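Flallano Tabletop Handling Practice Kit

Product code: FL-164
Supplied by: Hurnow
Current sheet: issue 2, October 2, 2020

Overview

The Flallano kit gives a lab or workshop a written set of working rules for tabletop arm tasks, along with the small parts needed to follow them. It is meant for teams that run a two-finger gripper with a wrist camera over a flat table and want results that can be compared from one operator to the next. The arm, gripper and camera are not included.

What is in the box

Printed rule book, 19 pages, spiral bound
Laminated start-of-shift card
Log pad, 300 sheets
Adhesive position markers, removable
Lint-free cloths

Rules covered

Table surface. Use a plain matte surface with no pattern. Wipe it before the first run and check it again whenever an object is changed. Crumbs and specks should be removed or noted in the log, as small dark marks can be picked up by detection software.

Tinted and see-through objects. Bottles and cups that let the table show through need their own entry on the object list. Record material, tint and whether the item is empty. Do not swap a plastic item for a glass one in the middle of a set. Liquids are not allowed under this rule book.

Lighting. Keep lamps in the same position for the whole set. Shadows may fall to one side, but they should fall to the same side in every run. If the blinds are moved, start a new log sheet.

Gripper. Inspect finger pads at the start of each shift. Replace pads that are torn or coming away from the finger. Open the fingers fully before the arm moves down to the table.

People. Hands stay off the table while the arm is enabled. One person holds the stop button and does nothing else. Changing an object means stopping the arm first, every time.

Logging. Write the operator's name, object list number and pad condition on each sheet. A run without a sheet is not counted.

Compatibility

The rules are written for light-duty arms used on a fixed table. They have been tried at the Dizon and Vestidside sites with different arms and needed no changes apart from the stop button section, which has a blank space for local instructions. The kit does not replace the risk assessment for your cell or the manual for your arm.

Ordering and support

Single kits ship from stock. Log pads and cloths can be ordered separately under the same product code with the suffix R. For questions about the rule book, ask for Loukia Spanos. For orders and returns, ask for Girish Bhardwaj. Unopened kits can be returned; log pads that have been written in cannot.

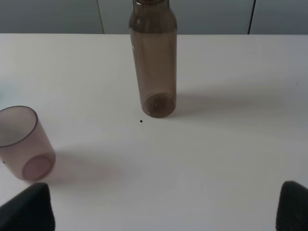
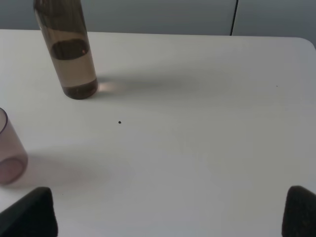
Both views: tinted bottle and pink-toned cup on a white table, gripper fingers apart, wrist camera.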